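Paper filter keeps collapsing in glass pour-over cone – what am I doing wrong?
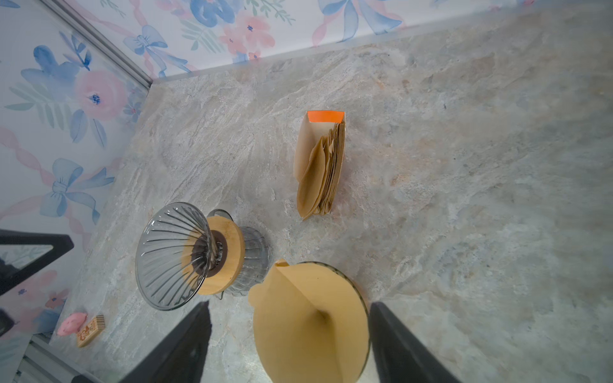 Asked 2/9/23 in Kitchen & Drinks
Viewed 725 times

Got a glass dripper as a present, the sort with a wooden collar that sits on a matching glass jug. Love the look of it. But every other morning the paper folds in on itself as soon as I pour and I get grounds in the jug. Brown cone filters, came in a little box, I think they're the right size but the box doesn't help much. They stick up a bit over the rim.

What I do now – pull one out, open it with my thumb, drop it in, coffee in, water in. Do I need to fold it first? Someone at work says yes, someone else says never bothered. Also do you really have to rinse them, seems a waste of a kettle.

Second thing, the box lives open on the worktop next to the hob and the last few filters always go a bit wavy. Does it matter?

Any help welcome, going through a lot of coffee here.

Answer 1 (accepted)
58 people found this helpful

Fold the seam. That's most of it.

Cone papers have a crimped seam down the side, sometimes along the bottom as well depending on the make. Crease it flat against the paper before you open it up. If you've got two seams, fold one forwards and the other back. Then open it, push a finger down into the point so it's a proper cone, and sit it in the glass. Should touch the sides most of the way round. If there's a big gap on one side take it out and start again, it won't fix itself once the water's in.

Then rinse. You don't need a kettleful, just enough to wet it all over, swirl the jug and tip it out. Wet paper clings to the glass and stays put, and it warms everything up. Brown ones taste a bit of cardboard if you don't, the white ones less so.

Don't pour straight down the side either. Middle first, small circles, let it settle about half a minute then carry on. If you pour between the paper and the glass the water lifts it and thats your collapse.

Sticking up over the rim a little is fine. If it's flopping over, you've bought a size too big.

Wavy ones are OK to use but I'd move the box away from the hob. Steam gets in them. Mine are in a jam jar in the cupboard, 6 or so at a time, rest stay sealed.

Answer 2
2 people found this helpful

what they said but also check the wooden collar is on straight. mine slips and then the whole cone sits wonky and it all runs down one side. take the collar off when you wash up, dont soak it, dry it with a tea towel. I left mine in the bowl overnight once and it split

no idea on rinsing, never done it, tastes fine to me

Answer 3

I gave up and got a cafetiere. Less faff. The Onico one from the market in Trurkville, still going.

Comment from the asker

Folded the seam this morning and rinsed it – stayed up the whole way, no grounds. Thankyou. Can taste the difference with the rinse I think, or might be wishful thinking. Box is going in the cupboard tonight.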